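Ludlow Studio Rentals: Frequently Asked Questions

Ludlow rents rooms by the hour at its Dovport and Pivbridge locations. Most questions we get by email are answered on this page.

Last updated March 24, 2026

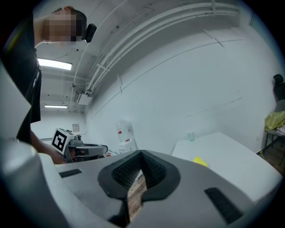
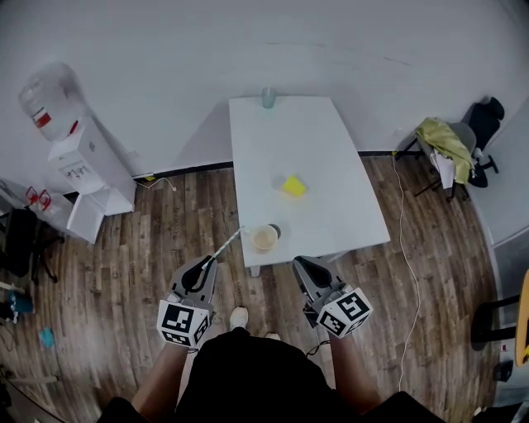

How do I book a room?
Use the calendar on the booking page. Pick a location, a room and a start time. The shortest booking is 60 minutes, and you can add time in blocks of 30 minutes.

How far ahead can I book?
Up to 14 weeks. Bookings for September open earlier than that and are listed on the Pivbridge page.

Can I get in early to set up?
Your door code works 15 minutes before your start time. If you need longer than that, book the extra block.

What is your cancellation policy?
Cancel 14 days ahead for a full refund. After that we keep half. We do not refund no-shows, but you can move a booking once at no charge if you write to us the day before.

Is parking included?
Dovport has a lot behind the building, entered from Olszewski Street. Spaces are first come, first served. Pivbridge has street parking only, and the meters run until six.

Can I bring food and drinks?
Yes. Please wipe down the tables and take your trash with you. Cooking is not allowed in any room.

Can I move the furniture?
Yes, as long as it goes back where you found it. Lift tables, do not drag them. Floor repairs are billed to the person who made the booking.

Can I tape things to the walls?
Painter's tape only. No nails, tacks or putty.

My door code does not work. What do I do?
Check that you are at the right location, then press the star key and enter the code again. If it still fails, call the number on the door.

Do you offer a monthly rate?
At Dovport only. Ask for the rate sheet when you write.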